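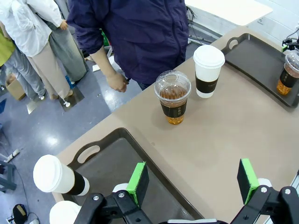
Tea and paper cups on the practice table at Findach, as recorded from the wrist of the robot.

Teaching by Example, One Cup at a Time

The first lesson of the morning at Findach begins at 9:20, when Jintana Mahawong sets out the cups and trays and gives the start signal. An operator then guides the arm through the task by hand control, and every movement of the gripper is stored together with the view from its wrist.

The laboratory has set itself the goal of 3,000 such demonstrations by December. They will be used to train Nuchit, a control program intended for canteens and hospital kitchens, where drinks must be sorted onto trays without being spilled or crushed.

Cups were chosen after long discussion. "A steel block forgives a poor grasp," said Orathai Wattanapong, who directs the project. "A takeout cup gives way under the fingers, and the lid may come off. The program has to see how a person deals with that."

Clear cups present a further difficulty. Light passes through the plastic and the tea, and an early version of Nuchit often misjudged where the side of the cup began. The dark sleeve offers a firmer visual edge, and operators are now asked to close the green finger pads on it whenever they can reach it.

Arrangements are changed after each run. Cups may be placed upright on the bare table, on a tray, or on their sides -- the last being the position operators like least. A session lasts 20 minutes, after which the operator must rest. Seung-woo Seok, who reviews the recordings, found that tired hands produce hesitant paths, and that the program copies the hesitation faithfully.

Failed attempts are kept in a separate set. Of the first 19 runs with fallen cups, Mr. Seok accepted six for training. The remainder are being studied for signs that a grasp is about to slip.

The next group of recordings will add bowls and cutlery, and a second arm is to be installed before that work begins.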